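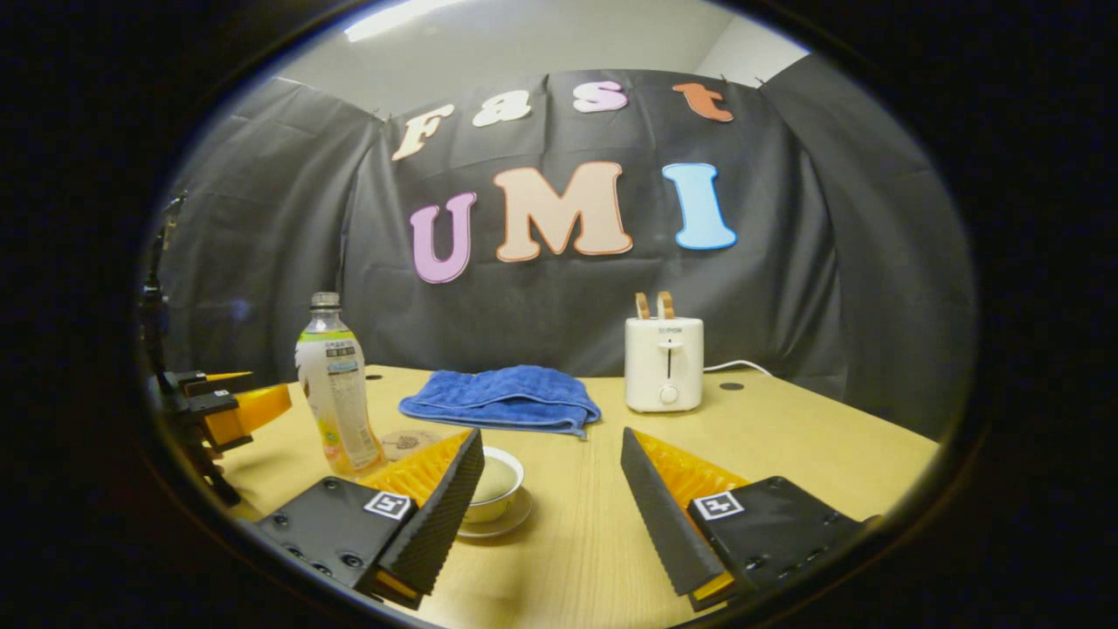 Flolon hand-held gripper: review after a month of table tasks

Score: 4 out of 10 as delivered, higher once you have dealt with the bolts

I bought a pair of these for recording table tasks by hand, the recordings then being used to train an arm. The work is ordinary kitchen stuff: cup and saucer, toaster and bread, towel, a drinks bottle. I had been using an older Clilton pair and wanted something lighter. The Flolon is lighter. It also came loose in my hand while I was holding a cup of tea over the table, and most of this review is about that.

What you get

Two grippers, each with two fingers. A finger is a black mount block with a ridged black pad, a soft yellow-orange insert behind the pad and a marker tag on the block for tracking. The camera looks down between the fingers through a very wide lens, so you get both tags and most of the table in one view. There is a printed sheet with a bolt diagram and a calibration routine. No case, and no spare bolts.

In use

The trigger is smooth and the spring is light enough that my fingers didn't ache after a long morning. The soft inserts are the best part. They give enough to hold a cup without chipping it, and they don't mark bread. On a folded towel the ridged pads catch the cloth first time, where the Clilton needed two or three goes.

The wide view takes getting used to. Straight table edges bend, and anything near the rim of the picture looks further off than it is. A bright ceiling light can wash out part of the picture if you tilt the tool back. I now switch one light off.

The fault

I started a run of 100 cup lifts in June. On lift 13 the right finger dropped a few millimetres and turned outwards as I squeezed. The cup tipped and went over. I had let the tea go cold before starting, so nobody was scalded, but it ran across the table towards a toaster that was plugged in. I pulled the plug at the wall and then mopped up.

When I took the finger off, two of the bolts holding the block to the plate turned freely by hand. I checked the other three fingers on the pair and found one more loose bolt on the left-hand tool. There was no threadlock on any of them. The printed sheet gives the bolt positions and says nothing about how tight they should be or how often to check.

The second problem is harder to spot. The tag sits on the same block, so when the block moves the tag moves with it. The software went on reporting a good track the whole time. It had recorded a finger width that was wrong on lifts 9 to 12, and there was no warning of any kind. If the cup had stayed up I would have kept those recordings and trained on them. I threw the whole run away.

What Flolon said

I wrote to support and had a reply from Darmawan Yeoh the next morning. He was straightforward about it. Threadlock had been left out so that owners could swap fingers easily, and the bolts should be checked after the first hour and then before each session. He said the sheet would be changed, and he sent a bag of pre-coated bolts free of charge. I would have liked that advice in the box.

With the coated bolts fitted I have done 2,000 open and close cycles on each tool. Nothing has moved. I drew a thin paint line across each bolt head and on to the plate, and all the lines still match.

If you own a pair

Check every bolt on every finger before you use them again.
Mark the heads with paint so you can see movement at a glance.
Run the calibration again after touching any finger, even if the width looks right.
Use cold drinks only, and unplug anything electrical you don't need switched on. Toasters can be recorded unplugged for everything except pushing the lever down.
Look back through old recordings for a width that drifts slowly with the fingers fully closed. It should read the same each time.

Compared with the others

The Clilton is heavier and its pads are too hard for crockery, but its fingers are pinned and can't turn. The Sutau has the same light feel as the Flolon and a narrower lens. I only had one on loan and wouldn't judge it on that.

Would I buy it again? With the coated bolts in the box, yes. If your seller still has the older stock, ask for the bolts before you pay.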